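# Skostwood Robotics Club - shirt folding set, README

Second go at this readme, first one was out of date. Club project, started September. Aim: teach the Wundgate arm to fold a T-shirt on something softer than a table.

**What's in it**

- 2,640 clips, 19 sessions
- 4 folders, one per fold stage (flat, sleeves, half, done)
- two hand-held grippers, left and right, plus head view
- labels in `stages.csv`, times in seconds

Blue T-shirt on the bed, both grippers on the cloth: 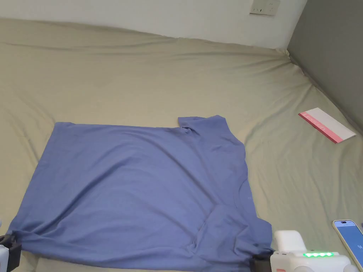
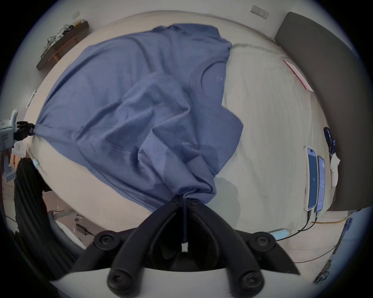
Sebastián Carrasco read the draft and wrote back that the stage labels are too coarse, that "half" covers two different folds and anyone training on it will get mush. He'd split it before the Stimudach heats and leave the sleeves folder alone.

Fair. Not done yet.

**Known problems**

- session 4 left/right swapped in the csv, fix by hand
- clocks drift a bit on long clips, re-sync from the first grip
- no failed folds kept before session 7, sorry, wont happen again

**Using it**

Run `check.py` first. Then `split.py`. Dont split by clip, split by session or your test scores will be far to good.

Last edit 2022-11-14

Contact: Skostwood Robotics Club, Herrera Building | © 2022 | Back to top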